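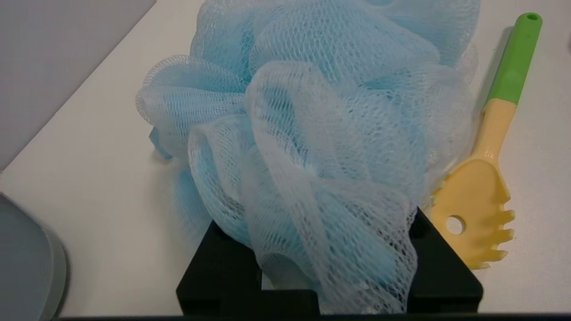
**Notas para la charla del miércoles. Voy justo de tiempo: si me alargo, saltar el bloque 4.**

## 1. Arranque

Empezar sin saludo largo. Leer la placa de la estación de Brerkden tal cual: «A Leopoldo Camacho, que dio a sus obreros techo, escuela y jabón». Pausa.

Preguntar a la sala quién pagó la placa. La pagó la propia fábrica, tres años después de morir el fundador. Dejarlo ahí, sin comentario.

## 2. El relato que todos conocemos

Contarlo deprisa, porque la mitad del público lo estudió en el colegio:

- Camacho hereda una caldera de sebo, se arruina dos veces y funda la jabonera Zavala con dinero prestado.
- Levanta la colonia de Grukalmont junto a la fábrica: 157 casas, economato, capilla y una banda de música.
- Al final de su vida dona la finca de Dreredell para una escuela de huérfanos.

Decir claramente que los tres puntos son ciertos. No vengo a negar que las casas existieran (mi abuela nació en una). Lo que discuto es la palabra «regalo».

## 3. Las casas

Diapositiva con el contrato de arrendamiento. Leer la cláusula sexta despacio: el inquilino que deje de trabajar en Zavala por cualquier causa desaloja en ocho días. «Por cualquier causa» incluía la enfermedad y también la huelga.

El alquiler se descontaba del jornal antes de pagarlo. El economato, igual. He revisado el libro de salarios de un mes de noviembre: 377 nombres, y en muchas líneas la última columna, la de lo cobrado en mano, es ridícula. No dar una media, el libro tiene páginas ilegibles y me la tumbarían en el turno de preguntas.

Ojo con el tono. La vez pasada sonó a fiscal.
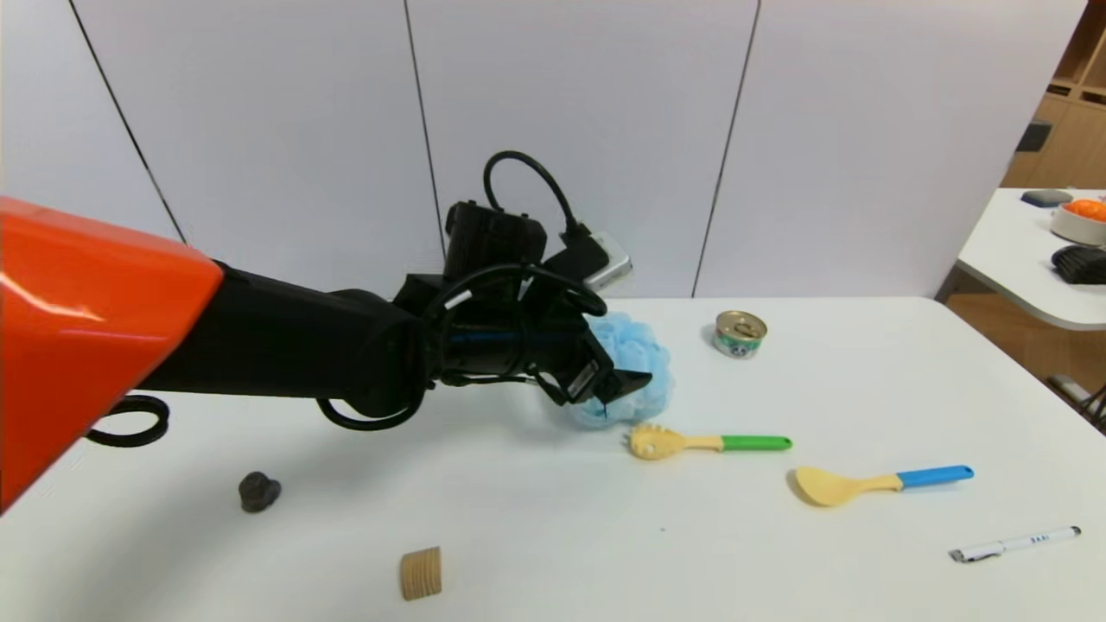
Thitima Ruangrit me objetó, al leer el borrador, que las casas de fuera de la colonia eran peores y más caras, y que las familias hacían cola para entrar en Grukalmont. «Si era una jaula, explica la cola», me escribió en el margen.

Tiene razón en lo de la cola y hay que decirlo. Mi respuesta: la cola mide lo mal que se vivía fuera. Sobre la generosidad de Camacho informa bastante poco. Admitir que no tengo cifras de alquileres de Brerkden para esos años, sólo dos anuncios de periódico.

## 4. La escuela de huérfanos (prescindible)

La biografía oficial, la de Cormac Moriarty, habla de 200 niños acogidos «sin pedir nada a cambio». Moriarty no cita de dónde saca el número. En el registro de Dreredell, los mayores de doce años figuran con horario de tarde en el taller de envasado. Puede que fuera formación. Puede que fuera mano de obra barata. El registro no dice si cobraban, y mientras no aparezca otro papel prefiero no elegir.

Mencionar de pasada que la donación de la finca se firmó el mismo mes en que el ayuntamiento le rebajó el impuesto del agua. No insinuar más de lo que sé.
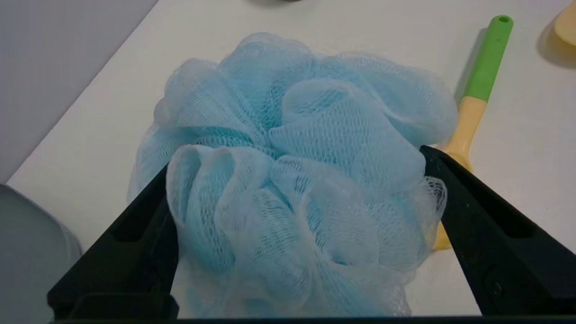 Lo que sí puedo sostener con documentos es que la escritura reservaba a la empresa el nombramiento del director. Enseñar la firma. El primero fue Refugio Hinojosa, que seguía cobrando como contable de Zavala.

## 5. Cierre

Volver a la placa. Proponer que se quede donde está y que al lado se ponga la cláusula sexta, en letra del mismo tamaño.

Si preguntan por los descendientes: no me contestaron a la carta. Si preguntan por el archivo: se consulta por las mañanas, con cita, y hay que pedir las cajas de nóminas aparte.

Dar las gracias a Shafiq Siriwardena por las transcripciones.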